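# Blocks and tables, second room

Most of this gallery is about small things: the blocks, the two white tables, and the storage that goes with them. The rest of the Sendemo rooms are on their own pages. These notes were last changed on 21/01/2022 and will be gone over again in February, when the shelf labels are replaced.

The blocks come from the Loline set. We keep them in shallow trays by color, with light blue and pink on the top shelf because they get the most use. Trays go back in the same order every evening. The full inventory for the building stands at 2,576 pieces, counting the odd sizes left over from the old Dukau sets, and those are stored in the hall closet.

**Blue over pink**

Light blue and pink, one over the other. It is the smallest arrangement we use and the one most people try first.

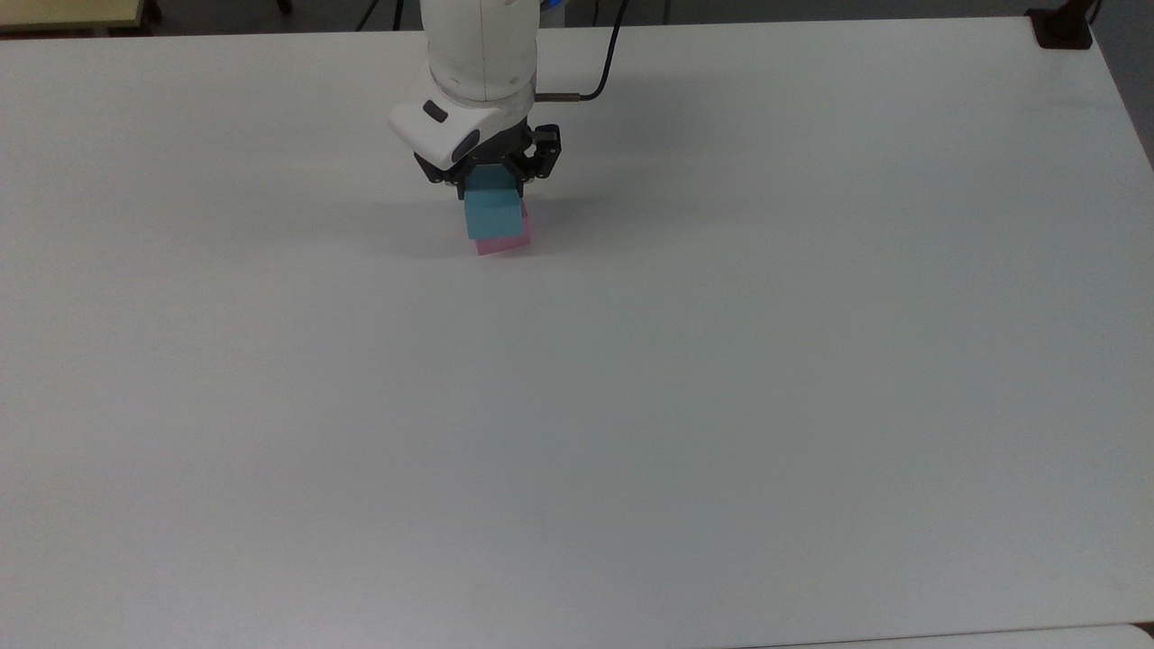 Plain colors were chosen on purpose. The Dukau sets had letters and numbers printed on them, and people kept turning the blocks to read them before putting them down. With the Loline blocks there is nothing to read. The pale shades do show marks after a while, so a tray gets wiped with a damp cloth every 11 days or so and left open overnight.

Stacks are left slightly off line if that is how they land. We used to straighten them before taking pictures — it took longer than the building did, and the results all looked alike.

**The tables**

The two white tables were bought from Ní Bhriain along with 8 stools. They are pushed together along their long sides for most of the year and pulled apart when the floor is done. White was the only finish in stock at the time. It has worked out well enough, though the surface shows every fingerprint and needs a dry cloth after the damp one or it streaks.

Rounded corners were the one thing we asked for. The old tables had square ones, and the gap between the work area and the door is narrow.
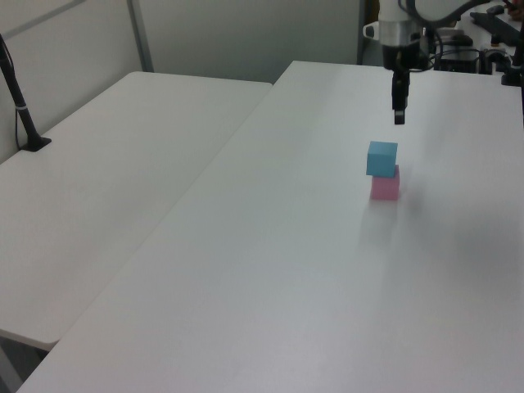

*The two tables side by side, with a light blue cube on a pink one. The stack reflects a little in the tabletop.*

**Still to add**

Seven more pages are planned, mostly shelves and trays. The hall closet will come last — it has to be sorted first. The page for the window bench is written but has no pictures yet.

Older galleries are listed by room on the index page. Block sizes and tray labels are on the storage page.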